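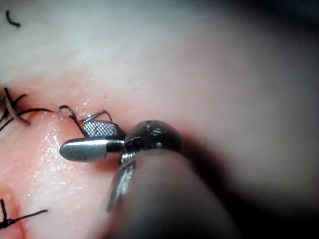
So I've been home from hospital for a bit now and quite a few of you have asked how it went, and my thumbs are tired of typing the same message, so I'm putting it all on the blog. Short version: fine, sore, bored. The long version has more about soup in it.

I packed far too much. Two books, a jigsaw (a jigsaw! for a hospital bed!), my good slippers and a bag of those hard Macedo mints that Filipa Azevedo swears by. I used the mints and the slippers. What I wanted and didn't have was a long charging lead, as the socket at Trornby is behind your head and miles up the wall. Nerys Samuel in the next bed had one, and she lent it to me every evening after the quiz show. Nerys, if you're reading, I still have your lead. I will post it.

The food was better than I'd been told. The toast was cold, but toast in hospital is always cold and I think I'd have been a bit let down otherwise.

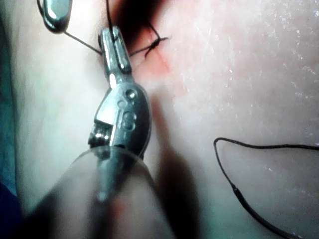
Last updated: June 6, 2022

Getting home was the hard bit. We live up 29 steps from the road and I've never given them a thought in all the years we've been in Skullemness, apart from when the sofa was delivered. Eduardo Figueiredo from downstairs put a kitchen chair on the halfway landing for me and I sat on it like a queen, in my dressing gown, while the postman squeezed past with a parcel.

Then came the sofa days. I had big plans. I was going to sort out the photos, learn some Finnish so I could surprise Tuulikki Koivisto when she visits in October, and finally read the fat book my sister gave me, all 592 pages of it. I've read 40. I can say "thank you" and "where is the bus" in Finnish, and I've seen every programme ever made about people buying houses by the sea.

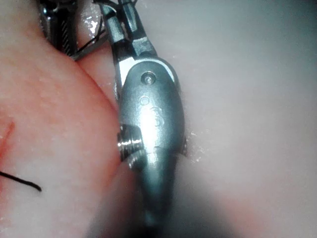 A metal instrument between two soft folds of tissue

Things that helped, if you've got an operation coming up: loose trousers (looser than you think, go up a size and then look at the next one too). A small cushion between you and the seat belt on the drive home. Moving the mugs and the kettle to where you can get at them without stretching. And a notebook by the bed for the tablets, as by the second afternoon I couldn't have told you whether I'd had the lunchtime ones or only thought about it.

And soup. Gumaro Cisneros brought round a pan of his bean soup, then another pan, then a third one with a note saying to return the first two. I'd been living on Benitz crackers and cheese up to then, so I could have wept.

Visitors are lovely but I'd ask them to come for half an hour and mean it. I felt I had to be jolly and then slept right through till tea – twice I was still in my shoes.
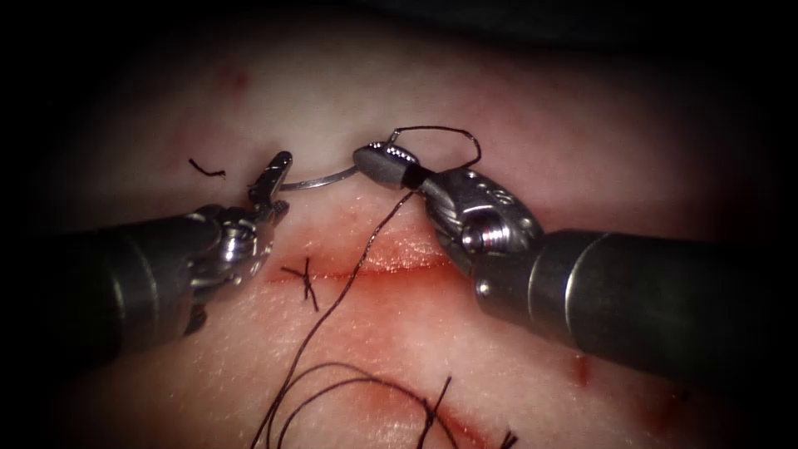 Did you manage to sleep on your back?

Badly at first, but a rolled-up towel under my knees made it much better, and after a few nights I'd stopped waking up every time I tried to turn over.

I'm walking to the postbox and back now, 200 paces each way, and yesterday I went on as far as the bakery and came home with two buns. The dog is disgusted with the pace. Next week I'm allowed to carry shopping again, so somebody please remind me to get Gumaro's pans back to him, they're still on my draining board.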